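How Does Marble Get Its Stripes?

I have a confession: I'm a grown-up who pets countertops. If I walk into a bank or a fancy bathroom and there's a swirly stone wall, my hand is on it before I can stop myself!

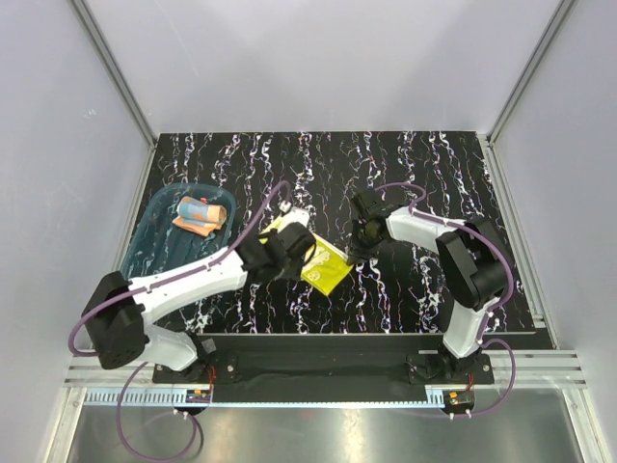 So where do all those squiggly lines come from? We call them veins, like the ones in your arm, but there's no blood in there (sorry).

Real marble starts out as limestone, and a lot of limestone is made from the shells of tiny sea creatures that piled up on the ocean floor. Over millions of years that stone gets buried deep underground, where it is squeezed and heated until its crystals grow into new ones. It doesn't melt, it just changes. Now it's marble!

Veins can form when stone cracks and water sneaks in, carrying minerals. The minerals get left behind and slowly fill the crack, a bit like glue. Other stripes were clay or sand in the old limestone, and they got smooshed and folded along with everything else. Iron can make red or yellow streaks.

My neighbor Afshin Shirazi gave me a chunk when I was nine and I still have it. It's gray with one crooked white line, and I named it Colon, which I thought was just a punctuation mark. My brother laughed for all of July.

Want to hunt for veins? Try the beach, or a creek with lots of pebbles. Get them wet first and the lines show up much better.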